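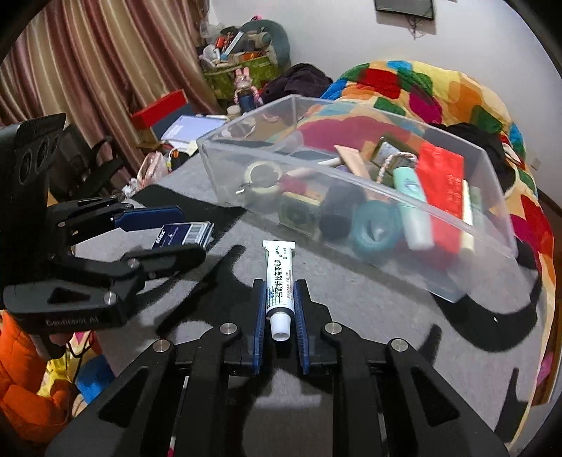
Ointment tube, label text 盐酸特比萘芬乳膏 (terbinafine hydrochloride cream). See "How a name is split" below.

This site uses cookies to remember your language setting. By continuing you accept this.

Sanditden: Chinese generic medicine names, split and matched to English

README and data card

Sanditden is a table of generic medicine names as they are written in simplified Chinese on retail packs, with each name divided into its working parts and matched to a plain English equivalent. It has 4,000 rows. It was put together for people who build search boxes, translation glossaries and home inventory tools, and who need to get from the Chinese name on a tube or carton to something an English reader can look up.

It is a language resource. It holds no dosing, no warnings and no advice on what any product is for. Please read the section on limits before using it anywhere near a patient.

Files

There are 4 files in the download.

names.tsv is the main table, one name per row, UTF-8, tab separated, with a header line.

parts.tsv lists each part that appears in names.tsv with its type and its English gloss. A part that can have two glosses has two rows.

heldout.tsv has 100 rows in the same layout as names.tsv. They do not appear in the main table. Keep them out of training if you want your numbers to be comparable with other people's.

LICENSE.txt is what it says.

Line endings are Unix style. If you open the tables in a spreadsheet program, import them as text and set the encoding by hand. Opening them with a double click has mangled the Chinese columns on more than one machine here.

Fields in names.tsv

The table has 12 columns, in this order.

id: a string, S followed by digits. Ids are never reused. A deleted row leaves a gap.

name_zh: the full generic name in simplified characters, with no spaces.

name_pinyin: the same name in pinyin with tone marks, lowercase, a space between syllables.

name_en: the full English name. US spelling, lowercase except for proper nouns.

prefix_zh: a leading marker such as 复方 (compound) or 注射用 (for injection). Often empty.

salt_zh: the salt or ester part, such as 盐酸 (hydrochloride), 硫酸 (sulfate) or 硝酸 (nitrate). Empty if there is none.

base_zh: the name of the active substance.

modifier_zh: a release or coating word, such as 缓释 (sustained-release) or 肠溶 (enteric-coated). Often empty.

form_zh: the dosage form, such as 片 (tablets), 胶囊 (capsules), 乳膏 (cream) or 滴眼液 (eye drops).

alt_zh: other spellings of the same name seen in print, separated by a vertical bar.

source: P for a name copied from a pack, L for a name copied from a printed list, B for both.

checked: 1 if a second reader has gone over the row, 0 if not.

How a name is split

Generic names in Chinese tend to follow a fixed order: prefix, salt, base, modifier, form. Most names use two or three of these slots.

盐酸特比萘芬乳膏 is a simple case. 盐酸 is hydrochloride, 特比萘芬 is terbinafine, and 乳膏 is cream. The prefix and modifier columns are empty. English puts the salt after the base, so name_en is "terbinafine hydrochloride cream".

硝酸咪康唑乳膏 works the same way: nitrate, miconazole, cream.

布洛芬缓释胶囊 has no salt. 布洛芬 is ibuprofen, 缓释 is sustained-release and 胶囊 is capsules. The English name is given as "ibuprofen sustained-release capsules". Some readers would prefer "extended-release", and both are in parts.tsv. The main table uses the first one throughout.

马来酸氯苯那敏片 has a three-character salt, 马来酸 (maleate), followed by 氯苯那敏 (chlorphenamine) and 片 (tablets). American readers know the base as chlorpheniramine. In cases like this name_en has the US name and the international one is in parts.tsv as a second gloss.

Splitting by character count does not work. Salts can be two characters or more, and bases run from two to seven or eight. A few characters that look like a form ending also turn up inside a base name. If you write your own splitter, match the longest entry first and work inward from both ends.

Cream, ointment and gel

Skin products took up more time than any other group, mostly over the form words. The table keeps these apart:

乳膏 is cream.
软膏 is ointment.
凝胶 is gel.
洗剂 is lotion.
搽剂 is liniment.
贴膏 is a medicated plaster or patch.

In everyday speech most of these get called 药膏, and English speakers are just as loose with "ointment". The caption at the top of this page does it too. The name_en column always follows the printed form word, so a product whose name ends in 乳膏 is a cream in the table whatever people call it at home.

Older packs sometimes have 霜 where a newer one has 乳膏. These are entered under the newer form, with the older one in alt_zh.

How the names were collected

Names came from two places. The first was packs: cartons, blister sheets, bottles and tubes. The person entering a pack typed the generic name from the label and nothing else. Brand names were left out, along with batch numbers, expiry dates, bar codes and company details. Where a pack had both a brand and a generic name, only the generic one was entered.

The second was a set of printed reference lists borrowed through the Priltano reading room. Names from the lists were typed by hand and compared with the pack names. A name found in both has B in the source column.

Duplicates were merged on name_zh after removing spaces and converting full-width brackets and numerals. Strengths such as 10 mg were dropped, so a name sold in several strengths has one row.

Traditional medicine products are not included. Their names are built in a different way and the five slots do not fit them. Vitamins are included when the name has a form word at the end.

Checking

Each row was entered by one reader and most were looked at by a second. The second reader saw the Chinese name and the split but had to supply the English before seeing the first reader's version. When the two disagreed, the row was discussed and either settled or removed. Rows still waiting for a second reader have checked set to 0. Filter them out if you need the cleaner set.

Pinyin was produced with the Rollden script and then read through. Characters with more than one reading are the weak spot. If you find a wrong tone, it is worth searching for the same character in other rows before you report it, so that they can all be fixed at once.

Known problems

Transliterated base names have changed over the years, and some substances have two or three spellings in print. The table picks one and puts the rest in alt_zh. The pick is the one seen most often in our sources, which lean toward household medicines. A hospital list might go the other way.

Compound products are thin. A name such as 复方 plus a single base does not tell you what the other ingredients are, and the table does not try to. Do not read an ingredient list into name_en.

Plural and singular in English are uneven. Tablets and capsules are plural, creams and gels singular, which matches how the words are usually printed, but there are rows that slipped through. They will be fixed in April.

The salt 醋酸 and its newer spelling 乙酸 are both translated as acetate. They are separate entries in parts.tsv.

In a small number of rows the salt is written after the base, or folded into it, as with sodium (钠) and potassium (钾) at the end of a name: 双氯芬酸钠 is diclofenac sodium. For these the salt_zh column is empty and the whole string is in base_zh. This was a choice made early on, and changing it now would break scripts that rely on it.

Limits

Do not use Sanditden to decide whether two products are interchangeable. Two packs with the same generic name can differ in strength, in inactive ingredients and in what they are approved for. If you have a pack you cannot read and you need to know what it is, take it to a pharmacist.

Do not use the table as the only step in labeling, dispensing or customs paperwork.

The table covers simplified characters as used in mainland China. Names used in Taiwan and Hong Kong often differ in wording as well as script, and converting the characters will not give you the right name.

Loading

Any tab-separated reader will do. Turn off quote handling, as some alternate names contain a bare quotation mark. Treat empty strings as empty and not as missing, or the joins against parts.tsv will drop rows. The column to join on is called part_zh in that file, and part_type tells you which of the five slots it belongs to. Join on both columns, as the same characters can appear under two types.

Changes in this version

Added heldout.tsv. Split modifier_zh out of form_zh, where it used to sit. Renamed the column "en" to name_en. Removed a batch of rows that were brand names entered by mistake. Corrected 萘 to nài in all rows where the tone was missing.

Earlier versions are no longer offered for download. If you have a paper or a build that depends on one, write and ask.

License and credit

The tables may be copied, changed and passed on, including for paid work, as long as you name the source and say whether you changed anything. "Sanditden name table, Jaiswal Glossaries" is enough. A link back is welcome but not required.

Reporting errors

Send the row id, the column, what it says now and what you think it should say. A photo of the printed name helps when the question is about a spelling. Please cover or crop out any pharmacy sticker with a patient's name on it before sending.

Last updated: March 2019

Contact | Copyright Jaiswal Glossaries | Back to top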